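Re: [cell-users] Wrist camera drift and missed picks on the cutlery cell
From: Parveen Sandhu
Date: 1/5/18

Bushra, thanks for writing it up, but I don't buy the recalibration story yet. Comments under your text.

Bushra Memon wrote:
> We've had a run of missed picks on the Stundik cell since the
> finger change. Out of 2416 attempts in the log, 487 are marked
> as fails, nearly all of them on the white plastic forks in the
> dark dish. Metal spoons are fine. Diller support looked at the
> log and reckon the hand-eye calibration has drifted. They
> suggest a full recalibration with the Trisine target and then
> locking the wrist joint offsets. I'd like to do it this week
> unless someone objects.

I object, a bit. If the calibration had drifted I'd expect the spoons to go off as well, and you say they're fine. A bad camera transform doesn't care what colour the cutlery is. Did Diller ask about exposure at all? Last October they told us the same thing about the tray cell, we lost most of a shift to the target routine, and the trouble was a cracked cable clamp.

> The new fingers are the carbon fibre ones from Dogar. Same
> length as the old set according to the drawing.

According to the drawing. Has anyone put a ruler on them? Each one is held by a small round-headed screw down near the base of the visible face, and if those were done up by feel I wouldn't trust the tip position to a millimetre. Please check both against the old pair before anybody touches the offsets. Once the offsets are locked to a crooked finger we'll be chasing it for months.

> Exposure is set to auto, as it was before.

This is where I'd start. Look at the still at the bottom. The handle is blown out along a good part of its length and the floor of the dish goes from grey to nearly black. Auto exposure is averaging over a lot of dark surface and the fork pays for it. Whatever the edge finder makes of that handle, I doubt it's the centreline. There's a thin dark line running the length of it too, and I could easily believe the software takes that for an edge and gives you half a fork. I can't prove that from one still, so take it as a guess.

There's also some diagonal streaking in the grain of the dish, which looks like motion blur to me. Is the settle time still 400 ms? If someone trimmed it to win back cycle time, put it back.

What I'd do, in this order:

1. Measure the fingers, old and new, and redo the screws evenly.
2. Fix the exposure by hand on a white fork, low enough that the handle keeps its edges. Save it as its own recipe.
3. Restore the settle time and run 61 picks, same as the acceptance run, forks only.
4. If it still misses, fine, get the Trisine target out and I'll come and hold the other end.

One more thing on the log. "Fail" covers a missed grasp, a dropped fork and a vision timeout all in the one code, so that total tells us very little. Could you split it by the sub-code in column four? I asked for that at commissioning and was told it was coming - still waiting.

I'm also not keen on locking the wrist offsets, whatever the result. Last time we couldn't unlock them without a Diller login.

Parveen
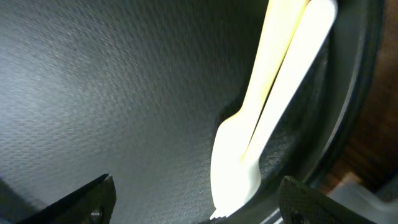

Wrist camera, white fork against the side of the dark dish, Dogar fingers open.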